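Notebook > Household > Laundry

The Teal Shirt Problem

September 1, 2018 -- 5 min read

I own one good long-sleeved shirt. I own plenty of other long-sleeved shirts, but those are for painting the shed, or for sleeping in when the furnace is sulking. The good one is teal. It is a plain knit with no buttons and no collar, and I have been folding it badly since March.

I bring this up because Nerys Pugh came to stay for a long weekend and opened my dresser to look for a spare pillowcase. She did not find a pillowcase. She found the drawer. She stood over it for a while the way people stand over a car that has been in a ditch overnight, and then she asked, very kindly, whether I was "still doing the roll."

I was still doing the roll. I learned it from a packing article before a trip to Illinach and saw no reason to stop when I got home. You lay the shirt down, you roll it up like a sleeping bag, and you wedge it in next to the other sleeping bags. The drawer holds a great deal this way. It also will not shut, and everything you pull out of it looks as if it spent the night in a shoe.

So I have been learning to fold. I am 53 shirts into adulthood, or it feels like it, and I am learning to fold.

T-shirts turned out to be fine. A T-shirt wants to be a rectangle and you only have to encourage it. Long sleeves are where the trouble starts, for the simple reason that there are two of them and they are nearly as long as the shirt. Fold the thing in half with the arms still out and you get a rectangle with a scarf. Tuck the arms under and you get a lump on one side that you can feel through the whole stack.

What Nerys does, and what I now do with her voice in my head, goes like this. Lay it out on something big and flat. The bed is no good, because the bed gives, and you end up smoothing the comforter and calling it progress. A table is right. Smooth the body from the middle out. Then bring each sleeve in across the body and let it lie there before you fold anything else.
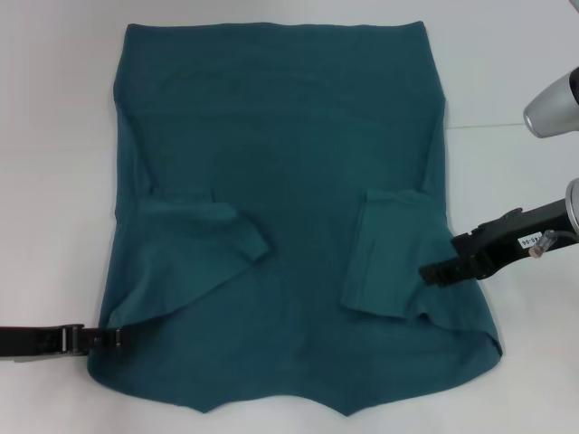

Both sleeves in. The one on the left has ideas of its own.

My trouble is always that the sleeves don't match. One goes over at a nice lazy diagonal with its cuff pointing at nothing in particular, and the other bunches itself into a neat little packet and hangs straight down. Nerys says this doesn't matter as long as both of them stay inside the outline of the shirt. Lise Kennedy, who was consulted by phone and has Opinions, says it matters enormously and that you can always tell later. I have looked at Lise's stacks. You can't tell anything from them except that she has a lot of gray.

Then there's the hem. Knit hems do not lie flat on request. You get one side behaving and then a corner flips itself over and sticks out past the side seam, and when you chase it the other corner goes. I used to yank. Yanking a jersey knit gets you a long wave across the whole front and a shirt that is now a slightly different shape than the one you bought. The thing to do is take the corner itself, low down and right at the edge, and draw it out sideways until the cloth stops arguing.

I will admit that this sometimes makes it worse. You pull a corner to the left and the slack has to go somewhere, and where it likes to go is up.
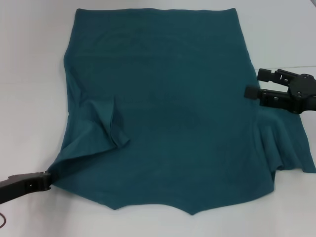 The tent. Every shirt has one in it somewhere.

I had always treated the tent as a personal insult and flattened it with my palm, which just irons in a crease that will be there at dinner. The better move is to let go, pat the cloth down from the body side toward the edge, and take the corner again with less enthusiasm. Less enthusiasm has been the main lesson of this whole business, to be fair, and I'd been practicing it in other areas for years.

After that it's just geometry. In from one side, in from the other, up from the bottom, and once more if your drawer is shallow. Mine is shallow. It came with the dresser, which came from a Kahsay, a furniture store that has since closed, and I suspect the drawers of having a hand in that.

I tried a folding board, too. The Candura, 11 dollars, hinged in the middle, cheerful instructions. It works beautifully on any shirt the size of the board. My shirt is not the size of the board. The board is now under the leaky fern.

Where things stand: the top drawer closes. The second drawer closes if you lean. The good teal shirt goes on the left, on top, and I've worn it twice without anyone asking if I'd been traveling.

Nerys has gone home. She never did get the pillowcase, so she slept on a folded towel. She said it was folded pretty well. Lise wants a photo of the second drawer and she isn't getting one.

Next up is the fitted sheet, about which I have nothing to say yet that I'd want my mother to read.

Contact | © 2018 | Back to top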